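ジェマンス(Jemance)、秋の公演はホール中心に 新作の制作状況と会員先行の変更点
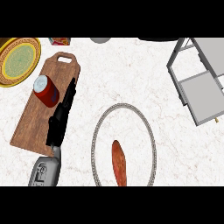
白い大理石の天板と、金茶色の縁の飾り皿

4人組バンドのジェマンスが、秋のツアーの概要を発表しました。前回までのライブハウス中心の日程から、座席のあるホールを主体にした編成に変わります。所属レーベルのコルデロ(Cordero)によると、公演数は全部で25。このうち首都圏が7公演で、残りは地方の中規模ホールです。前作のツアーで回れなかった北陸と四国も今回は入りました。

今号ではツアーの組み方、制作中の新作、チケットの申し込み方法の変更をまとめてお伝えします。チケットの件は会員の方に直接関係するので、急いでいる方は後半から読んでください。

ホールに移る理由

バンド側はレーベルの会報に掲載されたコメントで、ホールを選んだ理由として音量の問題を挙げています。前作の後半から、アコースティックギターとピアノだけで演奏する静かな曲が増えました。立ち見の会場では、その時間帯にバーカウンターの音や出入りの音がどうしても入ります。前回ツアーの終盤、ドラムが手で叩く小さな打楽器に持ち替える場面がありましたが、後方の客席からは「何を演奏しているのか聞き取れなかった」という声が多く届いたそうです。

座席のある会場なら、曲の間隔を長めに取れます。照明も、客席を完全に暗くした状態から始められるようになります。ライブハウスでは安全上の理由で足元の明かりを残す必要があり、前回は冒頭の演出を途中で諦めていました。

その一方で、初期の速い曲をどうするかという問題が残ります。デビュー盤の曲は立って聴くことを前提に作られていて、古くからのファンの中には、ホール公演の発表を見てがっかりした方もいるようです。編集部に届いたお便りでも、賛成と反対はほぼ同じくらいでした。反対の方の意見で多かったのは、演奏が悪くなるという心配よりも、周りの人との距離感が変わってしまうことへの寂しさです。賛成の方からは、膝を痛めていて立ち見には行けなかった、子どもを連れて行ける会場がほしかった、という具体的な事情が書かれていました。

バンドはこの点について、前半を着席、後半を自由とする二部構成で調整中です。間に休憩が入り、上演時間は休憩込みで前回より長くなります。第二部で客席が立つことについては会場ごとに規則が違うため、すべての公演で同じ形になるとは限りません。詳しくは各会場の案内を確認してください。

初日はトロヴィンステッド

初日の会場はトロヴィンステッド(Trovinstead)のメインホールです。改修工事を終えて今年再開したばかりで、バンドにとっては初めて立つ舞台になります。客席数は3,365で、ツアー全体で最も大きい会場です。

改修前のトロヴィンステッドは、クラシックと演劇の公演が中心でした。電気楽器を使う公演では低音が客席の奥に溜まりやすいと言われていて、音響担当者の間では扱いにくいホールとして知られていました。今回の工事で側面の壁に可動式の吸音幕が入り、公演の種類に合わせて響きの長さを変えられるようになっています。再開後に開かれた弦楽四重奏の公演と、ジャズのビッグバンドの公演を編集部で聴きましたが、同じ席でも別の会場のような響きでした。ビッグバンドのときは幕をほとんど下ろしていたと、終演後に案内係の方から聞きました。

2階席は前の列との段差が以前より大きくなり、前の人の頭で舞台が隠れることは少なくなりました。ただし、2階の左右の端は舞台の袖側が見えません。ジェマンスの場合、キーボードが下手側の奥に置かれることが多いので、鍵盤の手元を見たい方は中央寄りか上手側の席が向いています。席の指定はできませんが、申し込みの際に1階と2階の希望は出せます。

ロビーの売店も場所が変わりました。以前は正面入口の横にあり、開演前に列が外まで伸びていましたが、今は地下の広い区画に移っています。物販もこの地下で行われる見込みです。正面から入ると階段を下りることになるため、階段の利用が難しい方は東側の入口からエレベーターを使ってください。

新作は録音の後半に

新作アルバムについては、発売時期も題名もまだ公表されていません。分かっているのは、録音が後半に入っていること、そして前作と同じくファーンサイド(Furnside)のスタジオを使っていることです。

ファーンサイドは郊外の古い倉庫を改装したスタジオで、大きな録音室のほかに、天井の低い小部屋があります。前作ではドラムを大部屋で録り、歌はすべて小部屋で録っていました。今回はこれを逆にした曲があるそうです。ドラムを狭い部屋で録ると響きが短くなり、歌を広い部屋で録ると声の周りに空気が入ります。先行して一部の会員向けイベントで流された曲では、確かに声が以前より遠く、打楽器がすぐ近くで鳴っているように聞こえました。好みは分かれるかもしれませんが、歌詞が聞き取りにくいということはありませんでした。

作詞の分担も変わります。これまではボーカルがほとんどの詞を書いていましたが、新作ではベースが数曲を担当します。ベースの書いた詞は以前シングルのカップリングに一度だけ採用されたことがあり、港町の定食屋を舞台にした短い物語でした。ファン投票で選ぶ特別公演の曲目にも入った曲なので、覚えている方も多いと思います。

編曲では、外部の弦楽奏者が参加しています。ただ、ツアーに弦楽が同行するかどうかは未定です。レーベルの担当部署に問い合わせたところ、首都圏の公演に限って検討しているが、費用と練習時間の都合がつくかまだ分からない、という回答でした。

新曲をツアーの前に配信するかどうかも決まっていません。前作のときは、発売前のツアーで新曲を先に披露し、会場で聴いた人の反応を見てから最終的な編曲を直していました。あのとき一番大きく変わったのは三曲目で、ツアーでは長い前奏がついていましたが、アルバムではすぐに歌から始まります。今も前奏つきのほうが良かったと言う方が少なくありません。今回も同じ方法を取るなら、初日と最終日では曲の形がかなり違っている可能性があります。

物販は事前予約が中心に

会場限定の品は今回から大きく減り、事前予約と通信販売が中心になります。前回のツアーでは、人気のある品が初日の開場後すぐに売り切れ、転売も目立ちました。コルデロはこの反省から、受注生産の品を増やすとしています。

予約した品は、自宅への配送か会場での受け取りかを選べます。会場受け取りの場合は専用の窓口が設けられ、一般の列に並ぶ必要はありません。受け取りは開演前のみで、終演後は窓口が閉まります。仕事の都合で開演ぎりぎりになりそうな方は、配送を選んでおくほうが確実です。

品目は、Tシャツ、タオル、トートバッグといった定番に加え、公演の曲目に合わせた歌詞の小冊子が予定されています。小冊子には新曲の歌詞は載りません。以前から要望の多かった大きいサイズのTシャツは、今回から受注の対象に入りました。生地は前回と同じもので、洗うと少し縮むという点も同じですから、迷ったら一つ上のサイズにしてください。

会員先行の変更点

会員先行の申し込みは、ツアーの詳細発表と同じ月の下旬に始まります。今回から変わる点は次のとおりです。

一つ目は、申し込める公演の数です。以前は会員一人につき公演数の上限がなく、同じ人が多くの公演に当選する一方で、一度も当たらない人が出ていました。今回は希望順位をつけて申し込む形になり、第一希望に外れた人が第二希望の抽選で優先されます。第一希望に当たった人も第二希望以下の抽選に参加できますが、優先はされません。

二つ目は、同行者の登録です。二枚以上申し込む場合、同行者の氏名を申し込み時に入力する必要があります。同行者は会員でなくても構いません。当選後の変更は、公式の再販売の仕組みを通してのみ可能です。家族の中で誰が行くか決まっていない場合も、ひとまず一人を登録しておかなければなりません。これについては不便だという意見がすでに出ていて、レーベル側も次回以降の見直しを考えるとしています。

三つ目は、入場方法です。紙のチケットは廃止となり、すべて電子チケットになります。スマートフォンをお持ちでない方は、会員窓口に事前に連絡すれば、当日会場で本人確認のうえ入場できます。連絡の締め切りは公演ごとに異なり、当選の通知に書かれています。通知はメールで届くので、登録したアドレスが古いままになっていないか、この機会に確認してください。前回は、アドレスの変更を忘れていて当選に気づかず、支払い期限を過ぎてしまったという方が何人もいました。

四つ目は、支払い方法です。コンビニエンスストアでの支払いは引き続き使えますが、手数料が変わります。金額は申し込み画面の最後に表示されます。

一般販売は会員先行の結果が出たあとになります。首都圏以外の公演では、一般販売に回る席も十分に用意されるとのことです。特に平日の公演は、前回も公演の直前まで席が残っていました。

遅れて入場する場合

二部構成になることで、遅れた場合の扱いも変わります。第一部は静かな曲が続くため、演奏中の入場はできません。曲の切れ目で案内されますが、続けて演奏される曲がいくつかあり、場合によっては最大40分ほどロビーで待つことになります。ロビーには舞台の音が流れる予定ですが、映像があるかどうかは会場によります。

開演は夕方6時台の会場が多く、遠方の会場では終演後の電車の本数が限られます。上演時間が延びる分、これまでなら間に合った電車に乗れないことも考えられますので、帰りの時刻は早めに調べておいてください。

お便りから

前号で募集した「ホールで聴きたい曲」には、たくさんの回答をいただきました。最も多かったのは、前作の最後に入っているピアノの曲です。次に多かったのは意外にもデビュー盤の一曲目で、「座ったままであの曲を聴くとどうなるのか知りたい」という理由が目につきました。カップリング曲を挙げた方も多く、その中には一度もライブで演奏されていない曲がありました。

集まった回答は曲名だけを一覧にしてレーベルに渡しています。曲目に反映されるかどうかは分かりません。

次号では「初めて行ったジェマンスの公演」についてのお便りを募集します。会場名と、覚えている曲を一つ添えてお送りください。掲載の際はお名前を伏せます。長さは自由ですが、長いものは一部を省略して載せることがあります。

なお、前号の記事で前回ツアー最終公演のアンコールの曲順に誤りがありました。二曲目と三曲目が逆になっていました。訂正します。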